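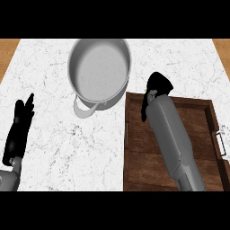 Trasard, mai

Figure 2. Marmite en métal argenté sur un plan de marbre blanc veiné de gris, vue de dessus. Image de synthèse.

4.2 Le subordonné vengeur dans Tawhiri

Le corpus retenu pour cette section comprend les deux saisons de la série d'animation Tawhiri et le long métrage qui leur fait suite. Nous avons relevé 609 répliques attribuées à des officiers de la flotte de Cusia, puis isolé celles où le locuteur invoque un supérieur mort ou disparu. La grille de codage est celle de la section 3. Les répliques prononcées hors champ sont comptées lorsque le doublage français permet d'en identifier la voix.

Le subordonné vengeur se distingue de l'antagoniste principal par l'origine de son hostilité. Le chef de la flotte poursuit un but politique, la prise du port de Sorkis, et change d'alliés quand ce but l'exige. Le lieutenant qui le sert hérite sa cause d'un autre. Il parle peu du port et ne discute jamais le tracé de la frontière. Dans la première saison, il nomme son capitaine défunt dans six épisodes, toujours avant un combat. Dans la seconde, le nom du capitaine disparaît des dialogues et seul son grade demeure.

Cet effacement accompagne un changement de dessin. L'uniforme du lieutenant perd ses insignes, sa silhouette s'élargit et le visage passe sous un casque à partir de l'épisode 8. Les plans rapprochés deviennent rares. Le spectateur reconnaît le personnage à sa voix et à un motif musical de cordes graves, déjà entendu lors de la mort du capitaine. Nous codons ces reprises comme des rappels indirects (tableau 6), ce qui explique l'écart entre le décompte des répliques et celui des scènes.

Le long métrage traite la figure autrement. Le lieutenant y survit à la défaite de Cusia et comparaît devant un tribunal civil. La scène est longue et presque sans musique. Interrogé sur ses motifs, il récite les ordres reçus dans leur ordre chronologique. La version originale emploie ici un registre militaire archaïsant que le sous-titrage français rend par un simple vouvoiement. Cette perte a pu réduire le nombre de rappels relevés, et nous n'avons pas cherché à la corriger.

La section suivante applique la même grille aux personnages d'équipage restés sans nom.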